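About Veven Commercial Property

Veven is a small commercial real estate office. We lease, sell and manage light industrial units, workshops, storefronts and small office buildings. Most of our clients are owners with one or two buildings, and most of our tenants are businesses with a handful of employees.
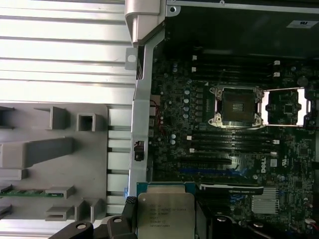
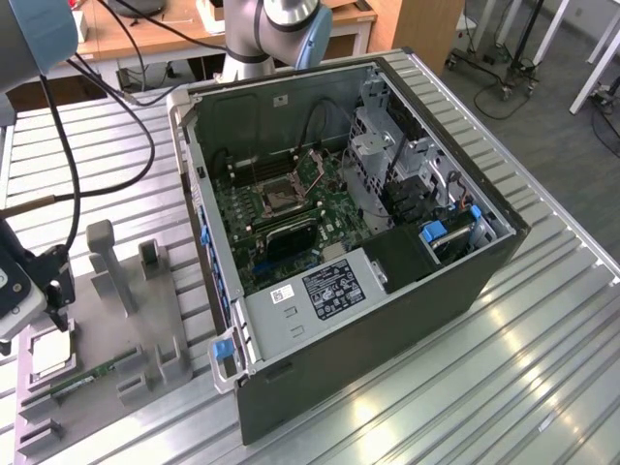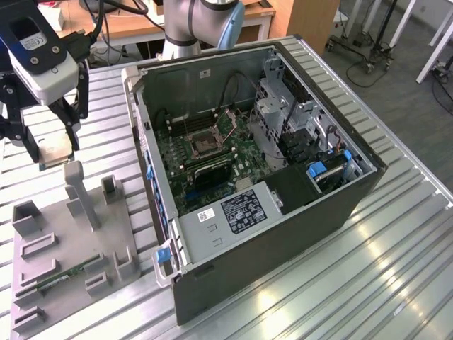 Veven was started by Aaliyah Nguyen and Trevor Tapley, who had worked together at a larger brokerage and kept getting handed the buildings that were too small for anybody else to bother with. A lot of those buildings were good ones. They had sound roofs, decent parking and a loading door that worked, and they sat vacant for months because the listing was two lines long and the agent never returned a call. Aaliyah and Trevor took on a few of them under their own name and went from there. Our tenants over the years have included upholsterers, print shops, a dental lab, a bakery with no retail counter, and the kind of shop where a desktop computer lies open on a metal bench with its processor socket empty. Each of these needs something different from a floor plan, and we try to find out what that is before we show anyone a unit. A bench tenant wants outlets along the wall and good overhead light. A bakery wants floor drains and a gas line. Asking first saves everyone a trip.

What we do

Leasing. We list space for owners and find space for tenants. Our listings give the usable square footage, the ceiling height, the door sizes, the electrical service, the number of restrooms and how the parking is shared. If a number has not been measured, we measure it. If there is a problem with the building that a tenant would find out about in the first month, it goes in the listing.

Sales. We handle the sale of commercial buildings and land, including buildings sold with tenants in place. For occupied buildings we put together the rent roll, the lease abstracts and the last several years of operating expenses before the property goes on the market. Buyers ask for these anyway, and a sale goes more smoothly when they are ready on day one.

Management. We collect rent, pay the bills, arrange repairs and send the owner a monthly statement. We also do the yearly reconciliation of shared expenses, which many small owners tell us is the part they were happiest to give up. Management clients are not required to list with us when they sell.

Our properties

We do not own the buildings we market, with one exception. The Koklow building, where our own office is, belongs to the company. We bought it when our first lease ran out and rent the remaining space to other businesses. Owning it has been useful. We have replaced a rooftop unit, argued with the city about a sidewalk and had a tenant leave in the middle of winter, so when a client calls about any of those things we have some idea what they are dealing with.

The largest property we manage is Brevska Yard, a group of single-story units behind the rail spur. The units share a paved court with room for a box truck to turn around. Each has its own meter, a roll-up door and a small front office. Units at Brevska Yard can be combined when two neighbors are vacant, and the wall between them can usually be opened up without structural work. There is a waiting list for the end units, which have windows on the side as well as the front.

Galli Court is the newest addition to our management list. It is a two-story building with storefronts on the street and offices upstairs. The previous manager left very little paperwork behind, and it took us until November of our first year there to get every lease, deposit and key accounted for. The building now has a new stair rail, exterior lights that come on by themselves and a directory in the lobby with the correct names on it.

The people

Aaliyah Nguyen is the managing broker. She handles sales and most of the negotiation on longer leases. She grew up over her parents' hardware store and can usually guess the age of a building from its window frames.

Trevor Tapley runs leasing. If you call about a sign on a building, you will most likely talk to him. He also does the showings and writes the listings.

Dennis Wragg looks after the buildings. He came to us after a long career in commercial roofing and inspects every managed property in spring and fall. Tenants can call him directly about leaks, locks, doors and heat.

Erhan Dönmez keeps the books and prepares owner statements. Questions about an invoice or a shared expense bill should go to him.

Keisha Haddad is our office manager and a licensed agent. She schedules showings, tracks lease renewals and insurance certificates, and takes on storefront listings of her own.

How we charge

For leasing and sales, we work on commission, paid by the owner at signing or closing. The rate depends on the property and is written into the listing agreement. For management, the fee is a percentage of collected rent, so we do not get paid on an empty unit. We do not mark up repair invoices. Owners see the contractor's bill as we received it.

Tenants pay us nothing for a property search within our own listings. If you would like us to represent you on space listed by another office, we will explain in writing who is paying us before we begin.

Applying for space

We ask for a completed application, two years of tax returns or a business plan if the business is new, and the name of your current landlord. There is a $100 application fee, which is credited toward the first month's rent if you sign. We give an answer within four business days of receiving a complete file. New businesses are welcome to apply. Some owners will ask a new business for a larger deposit or a personal guarantee, and we will tell you before you pay the fee if that is the case.

Visiting the office

Our office is on the ground floor of the Koklow building, through the door to the left of the mail slots. Parking is behind the building. Please use the spaces marked Veven, as the others belong to our tenants. Showings are by appointment, but you can stop in during business hours to pick up a floor plan or drop off an application. Rent checks can go through the slot at any time, in an envelope with the unit number written on the front.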